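Home | Kitchen | Laundry | Workshop | Software Corner | Contact

Teaching a gripper to clear the table: tips for the planning file

Most of the trouble with automated tidying is in the software, and most of the trouble with the software is that it was written by someone with a clean table. Mine has a checked cloth on it and half the household on top of that. Ruairi MacRitchie wrote to ask how I set up my planner, so I'm putting the notes where he can find them. 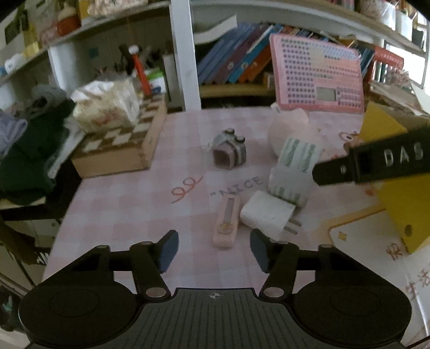

Vol. 2, No. 64

Patterned cloths come first. A perception model will happily try to pick up a printed cartoon, and it will keep trying with a patience I wish I had. In Skurex I paint the cloth into the background mask before anything else runs. Lettering too. If you skip this, your planner will schedule a grasp on a word.

Next, pink on pink. Color segmentation is useless when the object matches the tablecloth, so turn its weight right down and lean on depth edges. A slim stick lying flat gives you very little edge to lean on – come in across it, never along it.

Keep small hard things like power adapters in their own class with the prongs tagged as a no-touch zone. Tissue packets go under "crumples" and get a low force limit. Write these down in the config with a comment, or you will be back in March wondering who chose 128.

Soft toys want a slow close and a long pause. The contact reading drifts while the stuffing makes up its mind, and the default Bekelden controller takes that for a slip and squeezes harder. I cap it and wait for the reading to settle. 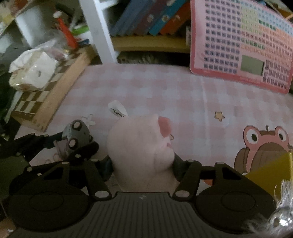 Plush toy between the fingers, tag up.

Tell the planner that a tag isn't a handle. Mine had views on this. Also set the carry height above your tallest box, chessboards included, and save the log after every run. Log 798 is the one I'd send you, Ruairi, if I hadn't saved over it.

Last updated: 12/24/18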